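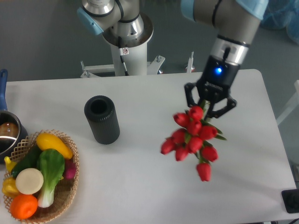
Four nights at Sirko House, Ginumcombe

I should say up front that I don't trust the phrase "country retreat." In my experience it means a house too far from a grocery store, with a price that assumes you won't notice. So when my wife booked us four nights at Sirko House, outside Ginumcombe, at $159 a night, I read the listing three times looking for the catch. I found two before we left home and a few more after we got there. It isn't a bad place. Whether it's the place they're selling is another question.

The listing says the house is "minutes from the village." It took us a good deal longer than I would call minutes, most of it on a single-lane road with a stone wall on one side and a ditch on the other. Twice I had to back up for a tractor. If you are coming in after dark, and the check-in window more or less makes sure you will be, print the directions. My phone lost its signal at the second bridge and didn't get it back until I stood at the top of the drive with my arm up.

Check-in is by key box. The code arrives by text on the day, which is a fine system unless you're standing somewhere that texts don't reach. See above. We had the code only because we stopped for gas.

The main house has six rooms, and then there are two self-catering apartments in what used to be the dairy. We had the upstairs apartment. The bed was good. I'll give them that without an argument: firm, wide, proper cotton sheets, and pillows that hadn't been flattened by ten years of other people's heads. The shower was also better than I expected, with real pressure, though the hot tap is on the right and I got it wrong every single morning.

The kitchen is where "self-catering" starts to wobble. There are two burners, a small oven with the numbers worn off the dial, and a Birkus coffee maker that takes only Birkus capsules. You get a capsule each on the first day. After that they are for sale at the front desk, when there's somebody at the front desk. We bought a jar of instant in the village. The knives couldn't get through a tomato. I know that everybody complains about rental knives, but everybody is right, and a sharpener costs next to nothing.

Breakfast is included for the rooms but not for the apartments. This is on the website, in a gray line under the cancellation policy, and I only saw it afterward. We paid extra for it on Monday to see what we were missing. Eggs cooked to order, very nice. Bread that was clearly baked that day. Then a fruit salad out of a can and orange juice that tasted like the inside of a refrigerator. I wouldn't pay for it again, but I would have been happy enough to have it thrown in.

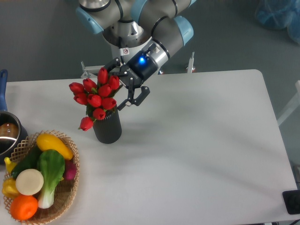
Now the pool. The photos on the booking page are what sold my wife on the trip, and it's a lovely pool, long and quiet, with a view down the valley. It is also unheated and in shade until lunchtime. In June I got in once, said something I won't repeat, and got out. A family from one of the rooms used it every day and seemed delighted, so it may be that I'm soft. The website says "seasonal pool" and leaves you to work out which season.

The tennis court is real, with a real net, and that's more than I can say for some places. The surface has moss along the back line at the shady end, so be careful if it has rained. Rackets are free to borrow. Bring your own balls – the ones in the basket had about as much bounce as a potato.

Bikes come from an outfit called Rallider, and you rent them through the house. I was ready to dislike this, having been stung by hotel bikes before, but they were in decent shape, the brakes worked, and they came with a pump and a lock. The map they hand out is another matter. It shows a riverside loop as "easy, all ages." The first half is. The second half goes up a hill that the map draws as flat, on loose gravel, and we walked most of it. At the top there's a bench and a good view, and I sat on that bench for quite a while.

Noise: almost none. If you're a light sleeper this alone might be worth the money. We heard owls, a dog somewhere across the valley, and the upstairs pipes whenever the apartment below us ran a bath. The walls are thick but the floor isn't. Ask for upstairs and you'll hear the pipes; ask for downstairs and I assume you'll hear people like me walking to the kitchen at six in the morning to fight with the kettle.

The wifi is described as "available throughout." It was available in the armchair by the window. I could send email from there if I didn't lean back. For some of you that's a plus, and the house more or less says so in its welcome folder, where the weak signal is offered as a chance to unplug. I'd like to be asked before I'm unplugged.

Staff, when we found them, were friendly and quick. A lamp that didn't work was swapped within the hour. On the last morning we asked for a later checkout and got it at no charge, even though the policy says otherwise. The trouble was finding anyone in the first place. The desk is open for a short stretch in the morning and another in the evening, and between those you ring a number – from the top of the drive, with your arm up.

As for the price, I've gone back and forth. The rate doesn't include the cleaning fee, which shows up on the last screen, or breakfast if you're in an apartment, or the bikes. By the time we had added it all in, we weren't far off what a larger hotel in town would have charged, with a restaurant downstairs and a signal. What you don't get in town is the quiet, the valley, or that bed.

My wife would go back tomorrow. I would go back in August, in one of the rooms in the main house, with breakfast included and the pool a few degrees warmer, and I'd bring a knife, a jar of coffee and a can of tennis balls. If you're traveling without a car, don't even look at it. There is a bus to Ginumcombe, but it stops at the church, and the walk from there is all uphill with no sidewalk.

Rating: three stars out of five. I had it at two until the late checkout.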